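About Maltberg

We're sceptical of most furniture advice, including some we used to give. Maltberg started as a repair bench for pale tabletops, panels and appliance linings, the off-white kind that every second kitchen seems to have. People kept telling us a good spray and a cloth would fix anything. We tried 26 sprays. Five were worth keeping.

These days we look at up to 50 surfaces a month from our workshop on Flarach Road, and we still don't believe a label until we've tested it.
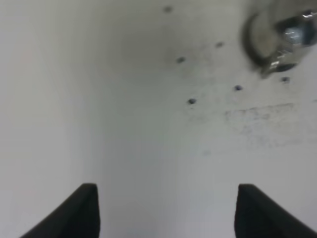

Grey marks are the usual complaint. Some are grime, some are wear, and a few are just the light — we won't charge you to find out which. Small dark spots get the same treatment. We check whether they're holes or stains before anyone reaches for filler.

Our own cleaner, Flamlow, won't bring back the colour of a yellowed panel. Neither will anyone else's, as far as we can tell. If yours is past saving we'll say so, and you can spend the money on a new one.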